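Ticket 326
Subject: Wrong shipping price for open-top trays after update of the packing module
Product: Trudance Store, packing and shipping module
Opened by: Alby Maihi, Atden
Priority: normal
Status: solved, waiting for confirmation

Alby Maihi, 9:12 am
Good morning. Since we installed the October update, the shop calculates a too high shipping price for one group of our products. We sell paper goods and storage boxes. The group with the problem is called "Trays and open boxes". All other groups are correct.

For a single tray the customer sees the price for a large parcel. Before the update it was the price for a small parcel. I did not change the weights or the carrier table. I have cleared the cache two times and I have also saved the product again, with no result.

Error log shows only this line:
Notice 103: dimension fallback used, group default applied

Groltano support, 10:40 am
Hello Alby, thank you for the clear report. Notice 103 appears when one of the three dimensions is missing or cannot be read. Could you please send us the product page text and the values you have in the Dimensions tab?

Alby Maihi, 11:25 am
Thank you for the fast answer. I copy the page of our Hellström tray as the customer sees it, and the values are after it.

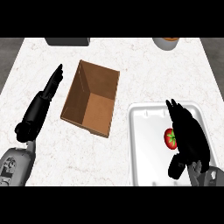 The values in the Dimensions tab are length, width and height, all in inches, and all are filled in. The field "Closed height" is empty. I have always left it empty in this group, because an open cardboard box without a lid or flaps has no closed height that I could measure. In the old version this field was optional. Is it possible that the update now reads this field first?

Groltano support, 1:05 pm
Yes, your idea is correct. The new version takes "Closed height" for every product with the packing type "Box". If it is empty, the module uses the default of the group, and your default is the large parcel. Please try one of these:
1. Change the packing type from "Box" to "Tray".
2. Or keep "Box" and write the normal height also in "Closed height".

Alby Maihi, 2:50 pm
I tried the first way with 5 products. The price is right again in the cart and also in the order email. The notice is gone from the log. Bulk edit did not offer the packing type, so I changed them one by one. Could you please add it there? I will do the rest of the group tomorrow morning and then I will confirm here.

Groltano support, 3:15 pm
We have passed on your wish for the bulk edit. The ticket stays open until you write.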